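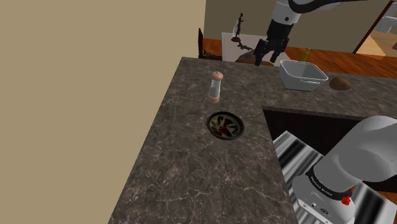 「無題」という題について
作品名の働きに関する共同研究報告

提出日 2026年4月26日
執筆 Shaimaa Bennani(2章、4章)、Oratile Magagula(1章、3章、5章)

1. 問題の所在

美術館の壁に「無題」と書かれた札がかかっている。作者が題を付けなかったのか、「無題」という題を付けたのか、札からは区別がつかない。英語の目録では Untitled が斜体になっていることがあり、その場合は題として扱われていると読める。日本語の目録では鉤括弧の有無がそれに当たるが、使い方は一定していない。

この報告では、題がないことと「無題」という題があることの違いを考える。違いがあるとすれば、それは作品の側にあるのか、作品を呼ぶ側にあるのかを問う。作品の価値や作者の意図の当否は扱わない。

2. 資料

資料には、画廊Prisikが公開している所蔵目録を用いた。収録点数は821点で、うち40点の題名欄に「無題」またはそれに当たる語がある。空欄のものは別に8点あった。空欄の8点はすべてHrnčiar文庫からの移管品で、移管時の台帳にも題名欄そのものがない。

当初は展覧会カタログも対象に入れる予定だったが、版によって表記が違い、どれを採るか決められなかったので外した。目録の注記は必要な箇所だけ訳した。訳はBennaniによる。

3. 名前としての題、記述としての題

題には少なくとも二つの読み方がある。一つは固有名として読むもので、題は作品を指すだけで、内容については何も言わない。もう一つは記述として読むもので、「冬の港」という題は、描かれているのが冬の港だと告げる。ほとんどの題はこの両方を兼ねている。

「無題」はこの点で変わった位置にある。記述として読むと「この作品には題がない」という文になる。ところが、それが題名欄に書かれて題として通用すると、その文は偽になる。固有名として読めば矛盾は生じないが、同じ名前の作品が同じ目録に40点あることになり、指す働きはほとんど果たせない。そこで目録は番号や制作年を添える。「無題(Rakero 連作より)」のように連作名を添えた例もあった。

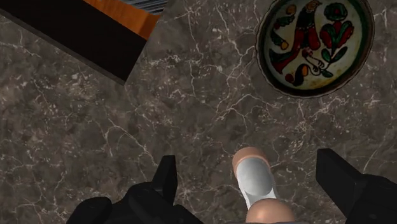
括弧に入った部分をどう考えるかについては、二人の意見が分かれた。Bennaniは、括弧内は目録作成者の補いであり、題の一部ではないと考える。Magagulaは、来館者も研究者も括弧ごと引用している以上、実際に題として働いているのは全体のほうだと考える。この対立は最後まで解消しなかった。どちらを採っても4章の議論は成り立つため、結論は統一していない。

4. 空欄との比較

空欄の8点は、目録の中では番号で呼ばれている。番号は目録の外では通用しない。貸し出しの際には、借りた側が仮の呼び名を付ける。そのうちの一点は、Protgateでの展示の際に「無題」と表示された。戻ってきたあとも、Prisikの目録では空欄のままである。

この例では、作品そのものは何も変わっていない。変わったのは札の有無である。しかし、札の前に立つ人にとって、「無題」は読むべき語になる。作者が題を拒んだのではないか、見ることに集中せよという指示ではないか、といった解釈がそこから始まる。空欄であればこの種の解釈は起こりにくい。沈黙は、誰かが沈黙していると示されてはじめて、沈黙として受け取られる。

ここで問題になるのは、その「誰か」が作者とは限らない点である。Protgateの札を書いたのは展示の担当者であった。それでも札は作者の言葉のように読まれる。題は作者が与えるものだという慣習が、札の出どころを見えにくくしている。 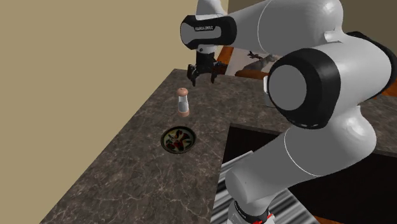
同じことは音楽の作品番号や、詩を冒頭の一行で呼ぶ習慣についても言えそうだが、事情はそれぞれ異なる。冒頭の一行は作品の内部から取られた言葉なので、外から付けられた札とは同列に扱えない。作品番号は出版の都合で付くことが多く、あとから親しまれて愛称のようになる場合もある。今回は美術に限った。

5. まとめと残った課題

題がないことと「無題」という題があることの違いは、作品の見た目や素材には現れない。違いは、作品が登録され、呼ばれ、引用される過程の中にある。「無題」は題の欠如を報告する語であると同時に、その欠如を作品の性質のように見せる語でもある。

中間発表では、作者自身が裏面に「無題」と書き込んだ作品をどう扱うのかという質問を受けた。目録の注記には書き込みの有無が載っていないため、今回の資料からは答えられない。裏面の記録の閲覧をPrisikに申請しており、回答は5月に届く予定である。40点のうち書き込みのあるものが分かれば、3章の区別を見直す必要が出るかもしれない。

翻訳の問題も残っている。目録の原語には「題なし」に近い語と「名付けられていない」に近い語の二種類があり、本報告ではどちらも「無題」とした。後者には、これから名付けられる余地があるという含みがある。二語の使い分けが時期によるのか、担当者によるのかは調べていない。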